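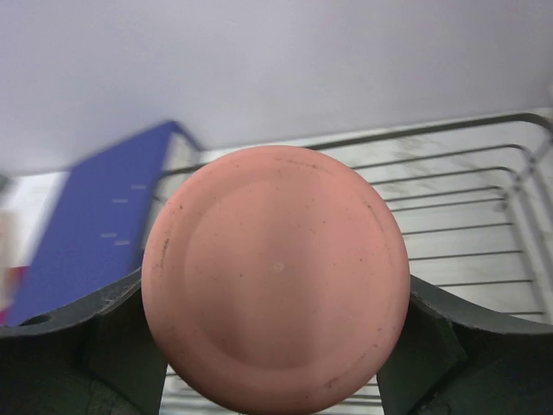 Drondden, Thursday, August

Third go at the lid liners. Writing this up before I go home because last time I left it a day and couldn't read my own columns.

Question is still the one Catrin asked in the spring: does the new liner from Fomance keep moisture out of a tub of powder any better than the one we already buy from Mkhize? Fomance say yes. Their sheet has a graph with no units on the upright axis, so I'd like to see it for myself.

Set-up same as before. Tubs filled with dried silica, lids done up with the torque driver, weighed, into the damp cupboard, weighed again. Six with the old liner, six with the new. The gain in weight is taken as water getting past the lid. I say "taken as" because I'm not convinced. Label glue takes up water too, and so does the tub wall a little, and we have never run a tub with the lid welded shut to see what that does by itself. I asked for this last time and it got left off the plan again.

Numbers are in the blue folder, not copying them all here. Short version: the new liner tubs gained less on average, and the spread is so wide that I wouldn't bet my lunch on it. One old-liner tub did better than most of the new ones. One new-liner tub was the worst of the lot, by a distance. Faisal thinks that one was cross-threaded. Could be. He wants to leave it out. I don't mind leaving it out if we also go back and check the other lids for the same fault, with someone who doesn't know which tub is which doing the checking. Otherwise we're just throwing away the result we don't like.

Balance: drifting again. Check weight read fine at the start and was off in the last place by the time I'd finished the second row. Moved it away from the window, seemed better, but I only repeated it twice so "seemed" is all that is worth. The sticker on the side says it was serviced. I would like to know what they did.

Cupboard: the dial on the door and the loose probe on the middle shelf don't agree. They didn't agree last time either. I've used the probe figures. Top shelf feels damper to me than the bottom and we have always put the old liners on the bottom, out of habit as far as I can tell. That alone could give us the difference, and in the wrong direction for Fomance if anything, so they ought to be pleased I've noticed. Next run gets mixed up across the shelves. I'll draw the numbers out of a mug.

The Fumton report came up again at tea. It's the one that says 3,046 lids tested and not one leak. I've now read it properly. Their leak test is tipping the tub over on blotting paper and looking. With a dry powder inside! You could pass that with a lid made of cardboard. Big number, poor test. Catrin agrees but says the buyers like it, and she's probably right about that.

Also tried squeezing the empties by hand under water to look for bubbles. Got bubbles from two. Both had been on the floor at some point so I've written them in the book and drawn no conclusion.

To do:
- blank tubs with welded lids (ask Catrin, in writing this time)
- shelves mixed
- balance off the window bench for good, check weight every row
- lid re-check by somebody from the other bench
- ring Fomance and ask what the units are

If the gap is still there after that lot I'll believe it. Faisal says I'll find something else to complain about by then. We need 9 more tubs from stores before any of it can start and the form has gone back twice already, once for the wrong cost code, once for no reason given.

Silica back in the oven overnight, low setting. Don't open it before I'm in.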